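Working notes: the column names changed in December. If your scripts still look for `stars`, read "What changed" first.

# Geston Lunch Notes

Geston is a town with far more good places to eat than its size has any right to, and this repository holds what we ate there. It covers 640 visits to 130 restaurants, cafes, bakeries and market counters, with one short written note per dish. That comes to about 3000 dish notes, and I still enjoy opening the file at random and reading whatever comes up (last night it was a very cross paragraph on cold dumplings).

Ildikó Kerekes started the notes in a paper diary. I typed them up, added my own, and talked her into letting other people see them. Most of the later visits were made together, and we nearly always ordered different things so we could swap plates halfway through.

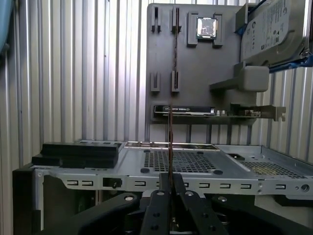
The notes were written for ourselves first, so they're blunt and they wander. A note on the soup may spend two lines on the soup and five on the bread that came with it. We've left all of that in. The bread was usually worth it!

## Files

- `visits.csv` — one row per visit, with the restaurant, the month, the meal and the total bill
- `dishes.csv` — one row per dish, linked to a visit
- `places.csv` — one row per restaurant, with its street and whether it was still open when we last walked by
- `menus/` — typed copies of menus, for the places that let us take one home

## Columns in dishes.csv

There are nine:

| Column | What's in it |
|---|---|
| `dish_id` | a plain number |
| `visit_id` | matches `visits.csv` |
| `dish_name` | as printed on the menu, spelling mistakes and all |
| `course` | starter, main, side, dessert, drink |
| `price` | what we paid, before the tip |
| `eater` | `IK` or `AO` |
| `score` | 1 to 10 |
| `again` | yes, no, or `if paying` |
| `note` | free text |

`if paying` means we'd order it again if somebody else was paying. It was Ildikó's joke in the diary, and I've ended up liking it better than the score.

## Getting started

Everything is plain CSV in UTF-8. Please keep it that way when you save, or the accents in the dish names will fall apart and the walnut pancakes at Illés will turn into soup.

```
import pandas as pd

dishes = pd.read_csv("dishes.csv")
visits = pd.read_csv("visits.csv")
both = dishes.merge(visits, on="visit_id")
both[both["again"] == "if paying"].sort_values("price")
```

That last line is a wonderful way to lose an afternoon. Start with the desserts. 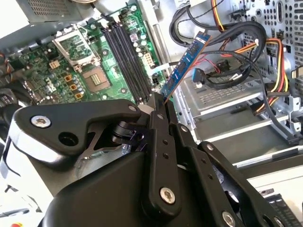 The dish notes are small, even with the longest rants left whole. I do all my sorting and searching on an old desktop that also handles our household bills, and the full merge is done before I've reached for my coffee. You won't need to go shopping for another memory module like the blue one over that green motherboard; put the money toward the duck at Plinero, which has a 10 from both of us and is the only main that does. The `menus/` folder takes up more room, so skip it if you only want the scores.

## Things to know before you use the scores

Our taste is all over this. Ildikó doesn't care for anything smoked, and her scores for the two barbecue places are brutal. I'm soft on anything with sour cherries. If you want averages, please split by `eater` first.

Lunch is heavily favored over dinner. Dinner in Geston means booking, and we're bad at booking.

Prices were right on the day and no later. A few places have changed hands, and the new owners shouldn't be judged on the old kitchen's gravy. `places.csv` has a `new_owner` field for those, filled in when we knew.

We went back to places we loved. Illés shows up again and again, mostly for those pancakes, while some counters got one visit and a single sandwich. Don't read much into a place with one row.

We don't name waiters or cooks. Where a note had a name in it, I've swapped in `[staff]`.

## What changed

- `stars` is now `score`, and the old half stars were doubled
- `again` used to be a mix of ticks and scribbles; every row has now been read and sorted by hand
- bakery visits, which were missing completely, are in — go and look at the poppy seed rolls
- duplicate coffees removed (I had entered some of mine twice)

## Still to do

- opening hours, if we can find a format that copes with "closes when the fish is gone"
- a proper map
- the last diary, which has a coffee spill across the whole of the pie section and is slow going

## Using it

Share it, chart it, plan a weekend around it. Credit it as "Geston Lunch Notes, Kerekes and Oláh." The small `tidy.py` script, nicknamed Clarorix, comes under the same terms and fixes stray spaces and odd dashes in dish names. Corrections are very welcome, and so are arguments about the duck.

Andor Oláh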